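Notes From the Second Floor: The Thermostat, Continued

Readers of the December newsletter will remember that we promised a short update on the heating. We're sorry for the word short.

The Tratis building has one thermostat for the whole second floor. It hangs outside the Udov Insurance office, where the afternoon sun lands squarely on it, and so for most of the winter it has believed itself to be in Florida. The rest of us have believed otherwise. The bookkeepers at the north end wear fingerless gloves, like orphans in a musical.

In January the management company, Sirkov, sent us a survey. It had 23 questions, one of which was about parking. We were asked to rate our "thermal satisfaction" on a scale from one to five, and a fair number of tenants wrote in numbers that weren't on the scale. Sirkov thanked us for our engagement and put a clear plastic box over the thermostat, with a lock on it.

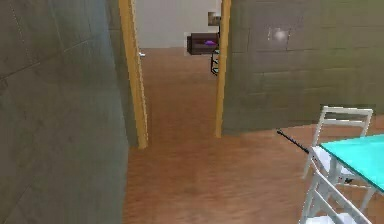

The box lasted eight days. It was never broken, exactly. Someone worked out that a bent paper clip fits very nicely through the air slots, and after that the temperature went up and down more often than before, only now with a small scratching sound. By the end of the week there were two notes taped to the lid. The first said PLEASE LEAVE AT 68. The second said WHY.

I have some sympathy for both authors. I grew up in a house where touching the dial was a matter for a family meeting, and I now share an office with someone who opens the window and turns up the heat in the same trip across the room. She says it's for the air. I have stopped asking which air.

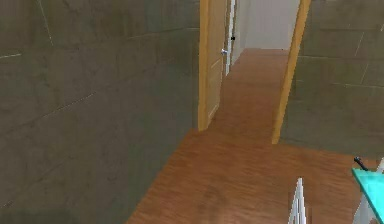 Tiled walls on the second floor.

Anyway, the news. Sirkov has had a quote from Chávez Heating for splitting the floor into two zones, north and south, each with its own thermostat. The added cost works out to $188 per office, spread over next year's rent. Five offices have already said yes. Udov Insurance has not, and if I were enjoying their climate I wouldn't be in a hurry either.

If you haven't answered yet, the form is in your mailbox downstairs, under the menu from the new noodle place. Return it by Thursday, March 14, 2024. You can slide it under the management office door or hand it over in person, although the person has been hard to find since the survey. Blank forms will be counted as a yes, which is the sort of sentence I would want pointed out to me.

Two smaller matters while I have you. Space heaters are still not allowed. The circuit on the north side can't carry them along with the copier, as we learned on the morning of the payroll run, and again that afternoon, when somebody wished to be sure.

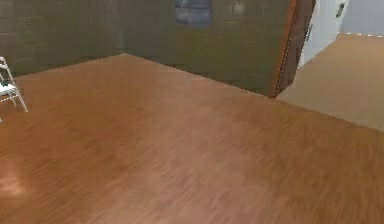
The other matter is the blanket. A plaid one has been going around the floor since the cold snap, and nearly everyone has had a turn with it. It would like to go home now, or at least to a laundromat. If you recognize it, it's on the chair by the mail slots. If you don't recognize it but are cold, I suppose it's still on the chair by the mail slots.

Next issue: the elevator music, and whether it counts as music. Send your letters early, and please keep them to one page. Last time somebody enclosed a cassette.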